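Teaching a bench arm to work inside a computer case: shop tips

Filed under: Workshop, Computers, Robot arms

These notes come from the repair bench at Skaneo, where we strip old desktop computers for parts. We teach the arm by demonstration. One person drives it with a hand controller, or takes hold of it and moves it through the job, and the recordings go into training. Most of what follows applies to any small arm with a gripper and a wrist camera.

Before you record

Unplug the computer and hold the power button down for a few seconds. Leave the power supply alone. It stays closed, whoever or whatever is doing the work.

Lay the case on its side and stop it from sliding. A strip of rubber drawer liner under the case is enough for light pulls. For stiff latches, screw two wood blocks to the bench and push the case up against them.

Do the job once with your own hands first. Count your moves and notice where you had to wiggle. If you can't take a part out with a thumb and one finger, the gripper probably can't either, and that part should be loosened by a person before the recording starts.

Check the screws on the gripper at the beginning of each session. A Drillex hex driver lives on a hook next to the arm for this and is not used for anything else. A loose finger link will let you finish the demonstration, but the arm will learn your corrections for the slop.

By hand or by remote?

Moving the arm by hand is quicker to learn. You feel the latch through the metal, and new people get a usable recording on the first afternoon. The drawback is that your own hands end up in front of the wrist camera, and they won't be there when the arm runs alone. Keep your grip above the wrist and stand on the side away from the lens.

Remote control takes longer to get used to. The first day is mostly bumping into things. Turn the speed down to 5 percent for anything inside the case and bring it up only for the travel moves outside. We use the Grorkine handset, which has a dead-man trigger. Let go of it and the arm holds where it is.

For drive cages, latches and connectors we now use remote control only.

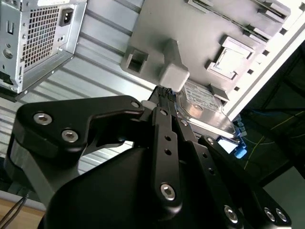 Working in tight gaps

Come in along the line the part will come out on. Coming in at an angle and straightening up later looks fine from where you sit, but the back of the gripper is wider than the fingertips and catches on the cage.

Drive by the wrist camera view and cover your direct view of the case with a piece of cardboard if you have to. The arm will only have the camera to go by. If you steer using something the camera can't see, the recording teaches it to guess.

Stop for a full second before you close the fingers and again before you pull. The pauses make it much easier to cut the recording into steps later.

Press the latch first and pull second. People with strong thumbs do both together at their own bench and carry the habit over to the controller.

Never pull a connector by its wires. If the fingers can't get a hold on the plastic body, open up, back out and try again.

Keep the tries where you slipped and recovered. Throw out the ones where something bent.

How many recordings

For one latch on one model of case, 200 good demonstrations was our figure. Shift the case a little between tries and change the lamp now and then. Ailsa Swanson keeps our log, and as of April it stood at 3942 recordings, a good share of them on drive cages. She throws out any try made after the operator has been at it for an hour without a break, and after looking at a few of mine I quit arguing.

Write the case model in the file name. We skipped this at the start and lost a week sorting clips by eye.

Cleaning up

Vacuum the case before the session, with a plastic nozzle and a light touch near the boards. Dust on the lens makes every clip after it worse. Wipe the lens with a dry microfiber cloth.

Pulled drives go into a Ritchie bin with a lid, label side up, with the case number on masking tape. Wiping them is covered on the drives page.

Put the arm in its rest position before you switch it off. Ours drops a little when the power goes, and it has dented one case lid already.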